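Wiki > Machines > Bimanual rigs > Gulari

Main page Recent changes Builds Parts Talk

Reading time: 1 minute

Gulari is a two-arm robot workcell built by Murdo Tosh at the Skinent shared workshop for experiments in handling cloth. Work on the enclosure began in February, and the cell was entered in the workshop register on June 2, 2023.

Construction

The arms are mounted side by side on a horizontal aluminum rail in front of a flat gray work surface. Aluminum corner posts support the white walls. Each arm carries a gripper, with a purple cable run back to the base. The cables are left in wide loops so that the wrist can turn without pulling on the connectors. Tosh's parts list gives 38 fasteners for the rail and its end brackets.

Control

Both arms are driven by Nillerine, a set of scripts written at the workshop. Commands are sent to the two arms at 200 Hz from one desktop computer. An earlier version ran each arm from its own computer and was dropped after repeated timing faults.

Use

The cell is used for picking up, spreading and folding garments. Dark fabric is treated as a separate test case, as folds in it are harder to find by camera. The run log, named Grabowska after the street where the workshop stands, held 3,000 entries at the last backup. Failed grasps are logged with the rest.

See also: Rail mounting; Cable routing; Cloth test set

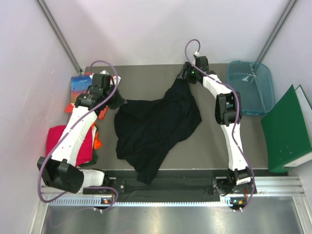
Gulari, with the right gripper holding a corner of a black garment.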